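Gumede Heavy Table Cloth

Cotton twill, hemmed all the way round, sold by Mivevdale

The Gumede is a cloth for tables that get used. It goes over the good table when the in-laws are coming, and over the bad table when the in-laws are already in the kitchen and have opinions about varnish. It is thick enough that a dropped spoon makes a dull sort of noise, and it hangs straight without those little clips that always end up in the cutlery drawer.

We started making it after Annelies Zaugg, who cuts our patterns, bought a tablecloth from a shop we won't name and watched it shrink into a placemat. The Gumede is washed before it is cut. It has done its shrinking on our time.

What you get
One cloth, folded, in a paper sleeve. The sleeve has the care notes printed on the inside, where you will find them after the first wash.

Sizes
Small: card tables, desks, the top of a chest freezer.
Medium: seats four, or five who like each other.
Large: seats eight. Takes up most of a washing machine, so send it in alone.

The drop is the same on every size, long enough to look deliberate and short enough that the cat has to make an effort.

Colors
Dark green, brick, oatmeal and a navy we keep being asked to call midnight. Dark green outsells the rest by a wide margin. Oatmeal is for people without children, or with very relaxed ones.

Care
Wash cold with similar colors. Line dry if you have a line. Tumble dry on low if you have a life. Iron it damp, or don't iron it, and tell guests it is meant to be like that. Red wine comes out if you get to it the same evening. Candle wax comes out with patience and a butter knife. Turmeric does not come out. We have tried everything, including prayer, and the sample is now a dust sheet.

Backing
None. If you want a padded layer underneath, the Rasthorpe Underlay comes in the same three sizes and keeps hot dishes from leaving rings. It is an ugly beige object and very good at its job.

What customers say
"Bought the medium for a stall at the Vitbridge market. Two summers of jam and it still looks respectable." – Stella Barasa

"Heavier than I expected. My husband thought it was a curtain and went to look for the rail." – Rohani Nair

"Nice cloth. The navy is not midnight." – Musyoka Mohamedi

Delivery and returns
Orders placed before noon go out the same afternoon. Later ones go out the next working day. Unwashed cloths can come back within 2 weeks for a refund. Washed cloths can come back if a hem has failed, and we will mend it or replace it, whichever Annelies is in the mood for. We sold 1,600 of these last year and mended 5, and one of those had been caught in a car door.

Custom lengths are possible. Write to Zawadi Kashindye at the workshop with the length and width of your table, measured with a tape and not with your arms. Allow 3 weeks, longer in May, when everybody remembers they have a garden.
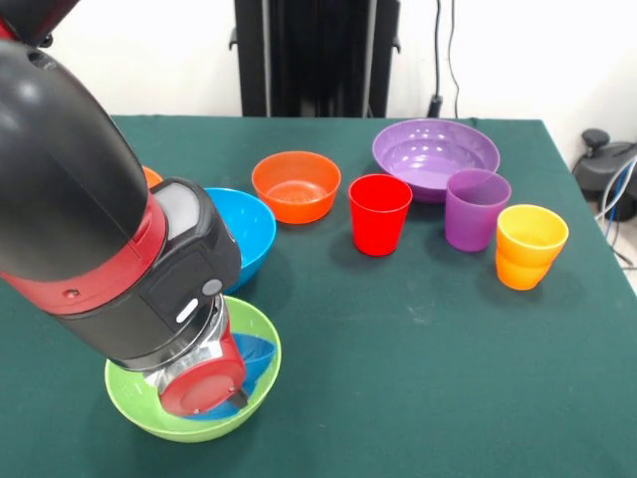 Round tables take a little longer again, and for those we need the diameter and the height from the floor.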